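Vatar is a motion planning and arbitration layer for two-arm tabletop manipulators. It was released by Mivelero in July 2019.
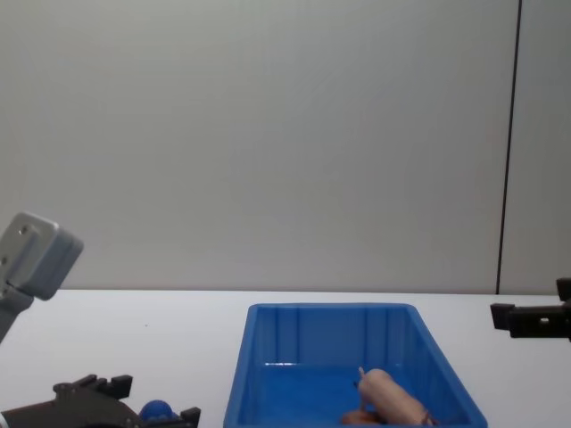 Each arm runs its own planner – conflicts over shared space, such as a tray between the arms, are settled by priority.

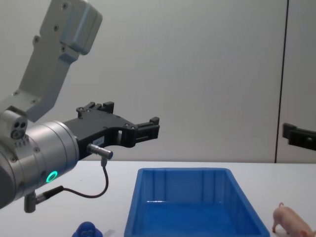

By Ritu Tyagi
Updated February 14, 2020

The grasp module scores up to 163 candidate poses per request and drops any that bring the wrist within 36 mm of the tray rim.

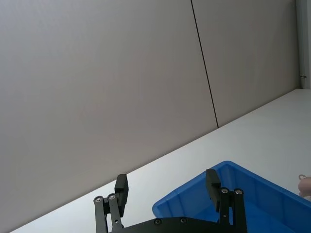
Wrist views are used for the final approach only.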